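Student robotics clubs should score cable work before they score speed. The Vunier task, plugging a patch cable into a rack switch, looks dull and teaches more than racing.
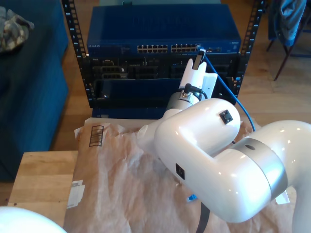

Plug held in line with the switch ports.

Our rules at Bandara allow 7 tries per team. I would keep that limit.
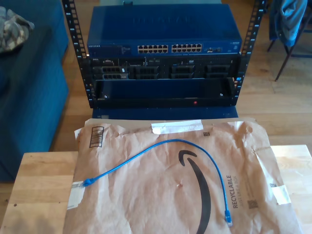

Patch cable laid out on a paper mailer, rack behind.

A slack cable changes shape with each move, so fixed paths earn little.

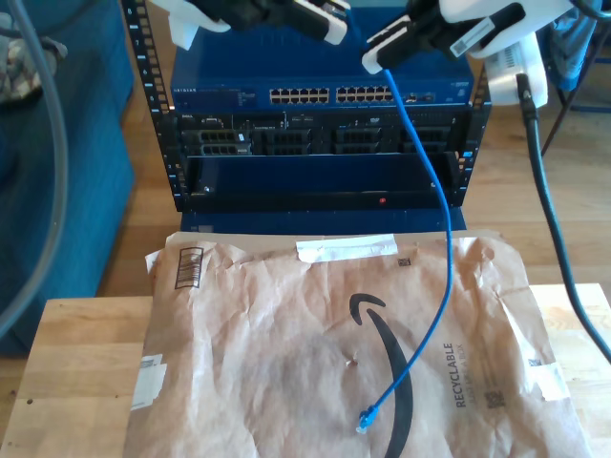 Should teams write their own control code?
Only the grasp step; the rest can be shared.

Marks should also cover the log. 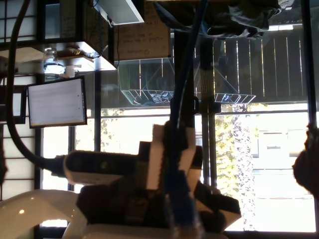
When should judging start?
In November, once the rules are fixed.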